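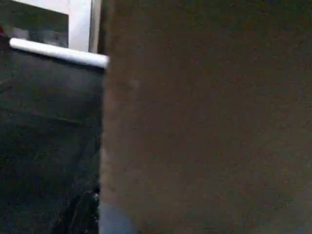

Skundham Community Workshop
Home Automation, Evening Course
Handout 6: Two arms, one frame

Read this before the bench session and bring it with you. If you only read one part, read the section on claims.

1. What we are looking at

The Rustad build is a two-arm setup put together in a living room by people with day jobs. The task they chose is assembling a light frame: a white base with a rounded socket at each corner, and a pole for each socket. A person does this without thinking. The write-up calls the job "solved at the hobby level." I would like you to arrive doubting that, and to be able to say which parts you doubt.

The parts list comes to 643 dollars without the arms. Leaving out the arms is a strange way to price a robot. Keep the habit of asking what a total leaves out.

2. Why poles and sockets are hard

A pole held near its middle can tilt between the fingers. If the grip is a few degrees off, the far end is off by a lot more, and the far end is the one that has to go in the hole. The builders mention this once and move on.

The base is the second problem. It is light, and it sits on a covering that can slide. Push a pole into one corner and the whole base may turn. One arm can brace while the other inserts, but then each arm has to know what the other is doing, and most of the trouble in the Urer code comes from exactly there. Look at how the two arms share the space over the near side of the base.
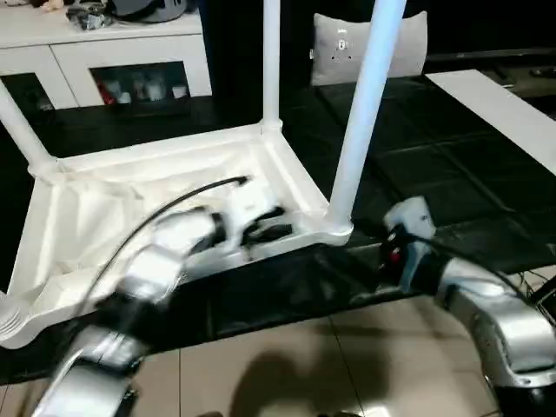 Fig. 2. Base on its black covering, three poles standing in their sockets, both arms over the work.

Three poles up tells you that three poles are up. It does not tell you how they got there, how many tries it took, or whether a hand helped between tries. The same goes for every still in every build log you will ever read, mine included.

Notice too that the poles do not all stand at the same angle to the eye. Some of that is perspective. Before you call a pole seated, decide how you would check. A gentle tug is a fair test. So is lifting the base. "It looked right" is no test at all.

3. Claims, and what to ask of them

The log reports 80 attempts and 23 full assemblies. Ask:

Did a run count if someone nudged the base?
Were the poles laid out in the same place each time?
Who decided when a run was over?
Were failed runs thrown out before the counting started?

The log answers the second (yes, same place, marked with tape) and is silent on the others. With the start positions fixed, a good part of the "skill" may be playback. That is still useful, and I have built worse. Call it by its name, though.

A second log, from the Killis group, gives 20 attempts and no failures. I trust it less.
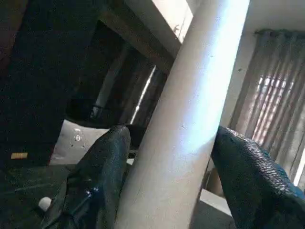

Handout 6, page 3

4. The grip

The wrist camera is the part of this build I have the most time for. It shows the tube between two black fingers, close enough to see whether it is centered, and it gives you shadow and highlight along its length. You can estimate the tilt from the two long edges alone.

Now the weak points. Daylight through a curtain puts a bright band down one side of a pale tube and leaves the other side gray. A simple edge finder may take the line between light and shade for the edge of the tube and report a pole half as wide as it is. Come back in the evening under a lamp and your thresholds are all wrong. The write-up says the vision step is "lighting independent." No evening runs are listed.

Finger surface matters as well. Texture helps against slip along the tube. It does much less against the tube pivoting, and people mix these up constantly.

5. For the bench session

Work in pairs. Write down your rule for a successful insertion before you power anything, and do not change it afterward. Run the insertion with the curtain open, then closed. Move the base a finger's width to the left and run it again without touching the code. Record every attempt, the ugly ones too.

Keep hands out of reach while either arm is live. The stop switch goes beside the person who is watching, never beside the person typing.

Hand in the raw tally along with your write-up. Tallies with no failures will be returned for a second look.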